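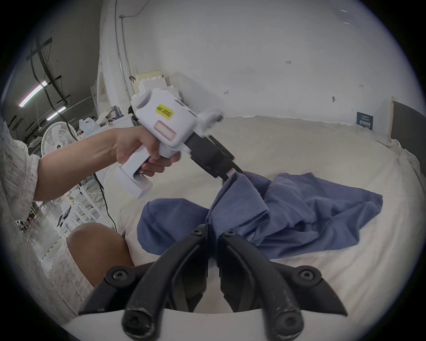

White gripper closed on a fold of blue fabric.

17 May 2025, Durrani board bring-up

Okay, the status register is finally behaving! I'd packed the flags into a struct with one field for mode (2 bits) and one for the error code, and the Nander compiler was happily laying them out from the wrong end. So every time I read the byte back as a whole I got 242 and went hunting for a wiring fault (nearly two hours on that, ugh).

Swapped the field order, rebuilt, and the union view matches the watch window on all 8 bits. The Zurndale build still complains about the signed field, so make those unsigned before you merge, please.

Still to do: try the same header on the Dircombe toolchain, and move the masks out of main.c. I'd like that done before the July release.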